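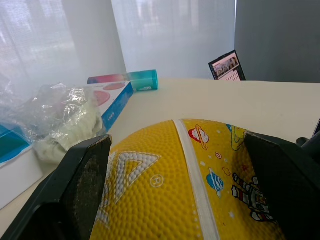
川の名前を知らないまま暮らす人へ、観察会より先に必要なもの

松田ともよ

ビルカリ川の流域に住んで17年になる。源流のある北の丘から、住宅地を抜け、ホカウの湿地を通って本流に合流するまで、歩けば半日で終わる小さな川だ。この川の生きものを調べて記録する活動に、私は断続的に関わってきた。その経験から、最近の自然保護の進め方について思うことを書いておく。

昨年度、流域の生きもの調査に集まった記録は3297件だった。報告会ではこの数字が最初に示され、会場からは拍手が起きた。前の年より増えたのだから、喜んでよいことだと思う。ただ、配られた資料の後ろのほうに小さな表があり、そこには記録を寄せた人の数が412人と書かれていた。さらに、ホカウの湿地より下流で取られた記録は664件しかない。下流側は面積で流域の半分近くを占め、人口ではもっと大きな割合になる。

つまり、私たちは上流の、景色のよい、駐車場のある場所ばかりを見ている。カワセミの記録が多い地点には決まって橋があり、橋のそばには車を停められる空き地がある。鳥がそこに多いのか、人がそこに多いのか、この表からは分からない。記録がない場所は地図の上で白く抜ける。白い部分は、何もいない場所のように見えてしまう。

この偏りは昔から知られている話で、調査の担当者も承知している。私が問題だと思うのは、記録の件数が活動の成果としてそのまま使われることだ。件数を目標にすれば、件数の出やすい場所に人を送ることになる。春の観察会は今年も上流の公園で開かれた。参加者は多く、天気もよく、記録もたくさん取れた。そして下流の白い部分はそのまま残った。

下流には観察会に向いた場所がない、とよく言われる。たしかに、フジモト橋から先は両岸がコンクリートで固められ、川に下りる階段も少ない。夏は臭う。私もあの区間を好んで歩いていたわけではない。考えが変わったのは、二年前の十二月に久保陸さんと一緒に歩いてからだ。久保さんは下流の団地で育ち、いまもそこから仕事に通っている。その日は朝の七時に橋のたもとで待ち合わせ、合流点まで護岸の上を歩いた。

寒い日で、私は最初の一時間、ほとんど何も見つけられなかった。久保さんは排水口の下の泥だまりにセキレイが来ることを知っていた。団地の裏の水門の脇にはヨシが残っていて、オオジュリンが鳴いていた。水が浅くなるところではコガモが群れで休んでいた。合流点に着くまでに、私の手帳には10種の鳥が並んだ。珍しい種は一つもない。しかし、そのうちの多くは、その区間では一度も記録されたことがなかった。

久保さんは調査に登録していなかった。理由を聞くと、「こういうのは詳しい人がやるものだと思っていた」と言った。同じ答えを、その後何人もの人から聞いた。登録の案内は上流の公園の掲示板と、市の施設に置かれたちらしで行われている。説明文には種の同定という言葉が最初の段落に出てくる。毎日川の横を通る人が、自分に向けられた案内だと思わないのは当然だろう。

私は、観察会を減らしてでも、川の横に住む人に声をかけることに手間を使うべきだと考えている。具体的には、地点を決めて、同じ人が同じ場所を月に一度見るという方法がよい。ブディネ地区では、数年前から小さなため池でこの方法を続けている。受け持つ人は鳥や魚に詳しくなくてもかまわず、水の色と高さ、草が刈られたかどうか、目についた生きものを紙に書く。名前の分からないものは「茶色い小さい鳥」のままでよい。あとで分かる人が見て、分かる範囲で直す。

この紙を読ませてもらったことがある。記録としては粗い。だが、草刈りの時期が早まった年に、それまで毎年書かれていたトンボの記述が消えていることは、粗い記録からでも読み取れた。一度に大勢が来て一日で多くの種を書きとめる観察会では、こういう変化はなかなか見えない。草刈りが原因だったかどうかは別に調べなければならないが、調べるきっかけにはなる。

反対する意見もある。詳しくない人の記録が増えると、確認に手がかかる。これはそのとおりで、確認をする人はいまでも足りていない。私自身、冬の間は夜の時間をかなり取られる。もう一つは、件数が減れば次の年の助成が取りにくくなるという意見だ。こちらのほうが、関係者の間では重く受け止められているように感じる。申請書には数字を書く欄があり、「白い部分が減った」と書く欄はない。

それなら、書き方を変えればよいと思う。流域を区画に分け、一年に一度も記録のなかった区画がいくつあるかを、件数と並べて示す。計算は難しくない。いまある記録だけで過去の分も出せる。件数が少し減っても、空白の区画が減っていれば、その年の活動は前に進んだと説明できる。助成を出す側が聞き入れるかどうかは、出してみなければ分からない。少なくとも私の知るかぎり、まだ誰も出していない。

川の改修の話になると、この問題はもっと切実になる。フジモト橋の下流では、護岸の傷みがひどい区間から順に工事をする計画がある。事前の説明会で示された資料には、生きものへの影響は小さいと書かれていた。根拠として使われたのは既存の記録で、その区間の記録はほとんどない。記録がないから影響も小さいという順序になっている。工事そのものに反対するつもりはない。大雨のたびに水位を気にして眠れない家があることは知っている。それでも、水門の脇のヨシを残すかどうかは、そこに何がいるかを知ったうえで決めてほしい。

久保さんはいま、あの水門の横を自分の地点として毎月見ている。今月の紙には、水が少ないこと、対岸に自転車が捨てられていること、カルガモがいたことが書いてあった。欄外に、団地の一階の人も一緒に見たいと言っている、とある。用紙が足りなくなったそうなので、週末に届けに行くことにした。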